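Thursday lunch swap moves up to the window tables

A bit of news for anyone who has been eating a sad sandwich at their keyboard all winter: the Thursday lunch swap is back, and it's moving. From this week we'll be upstairs in the Velar building, at the tables along the windows, and I couldn't be happier about it. The old spot by the bike storage did the job, but you had to shout over the hand dryers and the soup always went missing.

If you haven't been before, it's dead simple. You bring something homemade that would feed two, you put it out with a little card saying what's in it, and you go home with somebody else's cooking. Last March I turned up with a very plain potato salad and left with the best plum cake I've ever eaten (I've been trying to copy it ever since, no luck yet). You don't have to be a good cook. I'm living proof!

We did get a few grumbles about labels last time, and fair enough. So please write down nuts, eggs, dairy and sesame in big letters, and if you used a stock cube, say which kind. A couple of our regulars are vegetarian and would rather know before the first mouthful than after. Blank cards and pens will be in the tray by the lift, but bring your own if you've got nice handwriting and want to show off.

The other bit of news is the recipe book. We've had a go at collecting everybody's favourites and it's got to the stage where it needs a printer. The Stutodis copy shop in Pedetcombe has quoted us $2777 for the lot, with a proper spiral spine so it lies flat on the counter, and the tin from the last few bake sales stands at $3314. So we can pay for it – hooray – and there'll be enough left over for new serving spoons, which we badly need. I still want one more good soup and something with rhubarb. If you've been sitting on your gran's recipe, now's the time to cough it up. Handwritten is fine, I'll type it.

Doors are at noon and we pack up at 1:30, so people on early shifts can still catch the tail end. Please take your dishes home the same day. I have 15 lids in my cupboard that belong to other people and I'd like my cupboard back. There'll also be a Ďurica night later in the season, with dumplings, if we can settle on whose dumplings.
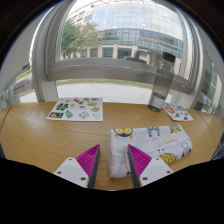
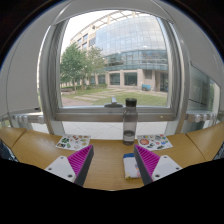
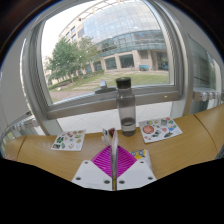
At the window, Velar building

Posted by: Staff Social Club, Food and Gatherings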